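4.2 Where the marker lives: shared boards in small households

We turn now to a matter that came up in nearly every one of our home visits, although we hadn't planned to ask about it at all – the whiteboard. Of the 90 households in the Farkent study, a good many kept one on the fridge or by the back door, and people were very happy to tell us about it, often over a second cup of tea.

What they wrote was mostly what you would expect: shopping, bin night, whose turn it was to ring Grandma. What interested us more was how the writing stopped. Hayashi and Toprak, who did the coding for this section, went through 896 diary entries and found that a board tended to fall out of use after its marker had wandered off to another room. The message habit and the marker went together, and a neighbour's spare pen seldom brought the habit back.

Boards that lie flat, on a bench or a desk, were treated a little differently (Figure 3). Their owners spoke of them as a sort of tray as well as a place to write, and were inclined to leave small things sitting on top.
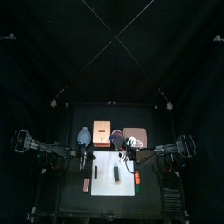 Figure 3. A white board laid flat, with a slim black bar resembling a marker near its left edge and a dark green block to the right.

One mother of three in the Lambrakis group told us that her flat board was cleared only when somebody wanted to write on it, and that this suited her well enough. We heard much the same from older couples, and we come back to their favourite arrangements in Section 4.3.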